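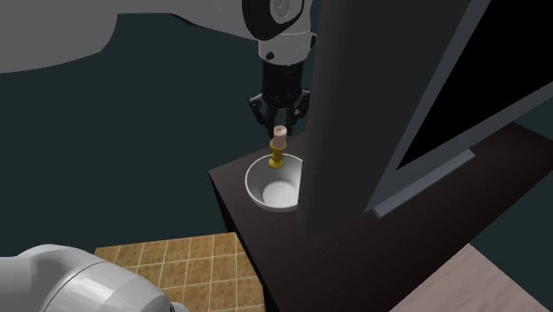

Proceedings > Gellureck Workshop > Long papers > Section 5
March
Thảo Hứa, Sándor Szalai, Nga Quan, Oanh Triệu

5. Open-Day Demonstration

5.1 Setting

The system described in Sections 3 and 4 was shown to the public during the spring open day at Jomorley. The demonstration ran entirely in simulation. Visitors issued placement commands at a terminal and watched the arm carry them out on a projected view of the scene. The policy was the Buvau checkpoint used for the results in Section 4, with no further training and no changes to its weights. The simulator ran on a single workstation in the same room, and a second workstation held a mirrored copy of the log.

We treat the open day as an evaluation under uncontrolled task choice. In the laboratory trials the experimenters selected the object and the target. At Jomorley the visitor selected both from a menu, in any order and as often as they liked. The menu held 13 objects. Targets were limited to open containers and flat areas of the table.

5.2 Task

Each episode consisted of one pick and one placement. The arm started from a fixed rest pose, the selected object was spawned at a random position within reach, and the policy had to release it in or on the selected target. Figure 6 shows a typical container placement: the fingers hold a yellow stand topped by a beige cylindrical piece, with the lower end of the stand inside the white bowl. This object was among the harder ones on the menu. Its two parts differ in diameter, and a grasp taken too high leaves the flared base free to swing during transport.

The fixed furniture of the scene was left in place for all episodes. In the view of Figure 6, the gray column covers part of the right side of the bowl. The policy received the same view as the visitors and had to estimate the hidden part of the rim from the visible part. The monitor on the table played no role in the task but was kept as an obstacle in the collision model.

5.3 Procedure

A short spoken introduction was given to each group by the third author. Visitors were told that the arm was simulated, that commands could not be changed once sent, and that failures were expected. No instruction was given on which objects to try. Between episodes the scene was reset automatically. A log entry was written at each reset with the object, the target, the spawn position, the final object pose, and the reason for termination.

An artificial delay of 200 ms was added between observation and action to match the latency measured on the Đỗ controller in our earlier hardware tests. The delay had been absent from the laboratory trials, so the two sets of numbers should be compared with care.

5.4 Results

The log contains 1861 episodes. Of these, 1508 ended with the object at rest in or on the selected target, a success rate of 81.0 percent. The remaining 353 were divided by the fourth author into grasp failures, transport failures, and release failures, using the termination reason and a replay of the final seconds. Grasp failures formed the largest group. Release failures were most frequent for containers, where the object caught the rim as the fingers opened.

Visitors did not sample the menu evenly. Tall and unstable objects were chosen far more often than flat ones, and many visitors repeated a command directly after a failure. Repeated commands are not independent of the preceding outcome, and we make no attempt to correct for this. The success rate above describes the mix of tasks that visitors asked for and should not be read as an average over the menu.

5.5 Observations

Two faults appeared that had not been seen in the laboratory. The first was a pause above the target, in which the arm held its position until the episode timed out. It occurred only with partly hidden containers. The second was a slow rotation of the wrist after release, harmless in simulation but undesirable on hardware. Both could be reproduced from the logged spawn positions and are examined in Section 6.

Several visitors asked why the fingers did not open sooner once the object was over a container. The release condition is learned and has no explicit height threshold, which made the question difficult to answer from the display alone. For later demonstrations we intend to plot the release probability beside the scene. Thu Cao maintained the logging software during the open day and prepared the replay files used in this section.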